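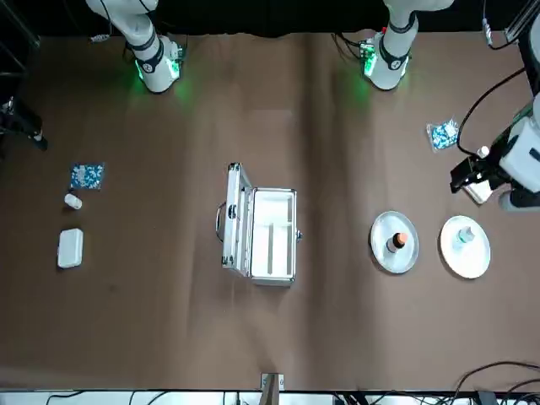

*Bench, two arm bases, green lights on*

Hi all,

Quick reply before I run for the train, sorry for the fragments.

Bram Vermeulen wrote:

> The signing key on the Prukwood box expires in October. Do we extend it
> or roll a new one? Bart has the old passphrase, I think. Also I still get
> "no public key" on 2 of the mirrors when I verify the Brakholm tarballs.
> Is that me or is that the server?

Extend or roll – I'd roll. The old one is RSA 2048 and has been copied between laptops more times than I'd like. New one: ed25519, primary key kept offline, signing subkey on the token. Expiry two years, not five, whatever we said last time.

Please sign the new key with the old one BEFORE the old one lapses. Last time we did it the other way round and I had 38 emails asking if we'd been hacked. Spent most of a weekend on that.

Re the mirrors: it's the server. Pruladdale and Michiels are still serving the keyring from before the rename, so gpg finds the signature but has no matching key. Check the size – the good keyring has 59 keys in it, the stale one has 40. I've asked Bart Wuyts to force a resync, he has the login and I dont.

In the meantime, grab the keyring from the main site and check the full fingerprint. Full one please, all of it. The short ID is trivial to fake and I'm tired of seeing it in the wiki. If someone has edit rights, could you fix that page? Think it's under "Verifying downloads", might have moved.

Bram, can you also dig out the revocation certificate for the old key? Should be a printout in the grey folder. If it isn't there we need to generate one while we've still got the passphrase. Don't post it to the list!! Anyone who has it can kill the key.

Other thing, the build script still has the old key ID hardcoded, line 40 or near it. Needs to come out of there and into the config, otherwise teh nightly will fail the minute we switch over. I'll do a patch tonight if no one beats me to it.

Still undecided: does the new key get uploaded to the public keyservers, or just our own site? I lean towards both. Shout if you object.

Back online after 8 pm.

Cheers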